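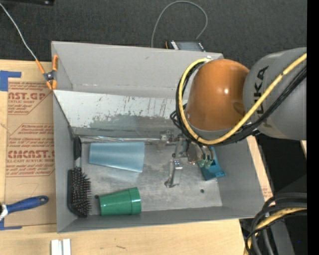
In Defense of the Plain Gray Bin

I have owned, over the years, a fair number of pretty containers. Wicker ones with linen liners, a set of nesting hatboxes with roses on the lids, a wire thing from Barkedport that was supposed to hold magazines and mostly held my sleeve every time I walked past it. I loved all of them on the day I brought them home. I couldn't tell you where more than 4 of them are now, and one of those is in the attic with a dead wasp in it.

The gray bin, on the other hand, is still on the table. It has been on one table or another of mine since I packed up the apartment over the bakery, and I've come around to thinking it is the best piece of storage I have ever had, so I'd like to say a few words on its behalf. People write lovely long articles about sofas and good knives and the right kind of lamp. I have never seen one about a bin with smooth sides and no lid, and that seems a shame to me.

Let me start with the size. A large bin sounds like a bad idea, and every tidying book I've read (I've read more than I should admit, usually in the bath) will warn you off it. Get small boxes, they say, one for each sort of thing, and label them. I tried that. I bought 200 little adhesive labels, made by a company called Futex, and I sat down one rainy July afternoon with a pot of tea and wrote on them in my best handwriting. "Batteries." "String, short." "String, long." By the end of the summer the short string was in with the batteries, the long string was holding a tomato plant up, and I was opening six boxes to find a pair of scissors. The labels were beautiful, I will say that, and they did not come off, even the ones I wanted off.

A big open bin asks so much less of you. You walk in with your arms full, and you put the things down in it. Later, when you've had your supper and you're in a better mood, you come back and take them out one at a time and decide where they live. I think a lot of us fall down on tidying because we try to do both jobs at once, the gathering and the deciding, and the deciding is the part that wears a person out. Gathering is easy. A child can gather! My whole system, if I can call it that, is to let the bin have the gathering and keep the deciding for a time when I can sit down.

And do sit down, or at least bring the bin up to where you are. This is the part I feel most strongly about. For years I kept my sorting bin on the floor, as most people do, and I bent over it like somebody looking for a contact lens, and then I complained about my back and stopped sorting altogether. Putting it on a tabletop changed my whole week. You can see straight down to the bottom. You can reach into the corners. The thing you're after comes up in your hand and there's a surface right there beside you to set it on while you think.

A wooden table is best for this, in my opinion, and a light one if you have the choice. Gray against pale wood is restful to look at, and small things that get away from you show up on it. I know some people worry about the wood. I used to put a cloth down first, until I noticed I was spending more time straightening the cloth than sorting, and now the bin goes right on the table and the table has come through fine.

Now, the color. I've had friends ask why on earth I didn't get a nice cheerful yellow one, and I understand the question, I really do. But everything that ends up in a sorting bin already has a color of its own. Toys, bottle tops, clothespins, the teal piece of plastic that belongs to something and that you've been meaning to match up since spring – they all stand out against gray, and they would all have an argument with yellow. My sister-in-law has a bin in a sort of leopard pattern from the Makori catalog, and I once watched her hunt through it for a brown glove for the length of an entire radio program.

Smooth walls matter too, more than you'd expect. Wicker catches. Wire lets the little things out through the bottom, and fabric ones slump in on themselves just as you're getting somewhere, so that you need one hand to hold the thing open and are left with the other to do the work. A stiff, smooth bin just stands there with its mouth open. Anything that slides down the side ends up at the bottom, where you can find it, and when you're finished you can wipe the whole business out with a damp rag in less time than it takes to boil an egg.

It will get scuffed, of course. Mine has scratches all over, and a worn patch where years of metal things have gone in and come out again, and I used to rub at that patch with baking soda as if it were a moral failing. I've stopped. I look at a kitchen chair with the paint gone off the rungs and think how nice, somebody sat there, and I don't see why the same kindness shouldn't go to a bin. If anything I'm a bit suspicious of storage that still looks new. It generally means things went in and stayed in, and that's just a closet by another name.

I should be fair and say that the open bin has its troubles. It has no lid, so it gathers dust if you leave it too long, and a heap that sits for a month starts to look like furniture. I also have a bad habit of putting the last few stubborn things back in at the end of a session, to be dealt with next time, and there is a curtain hook in there that has been dealt with next time for almost 6 years. My one rule, which I break, is that the bin should be down to its bare floor once every season. When it is, I leave it empty overnight and enjoy the sight of it, and by breakfast there's usually a glove in there.

A neighbor of mine pays a monthly fee to an outfit called Cernetell, who come and photograph her belongings and give her a list of them all. Her list runs to 700 items. She read me part of it over the fence, and I enjoyed it very much, especially the section on spatulas, but she still couldn't find her tape measure that afternoon. I lent her mine. It was in the bin, near the top, next to the good scissors.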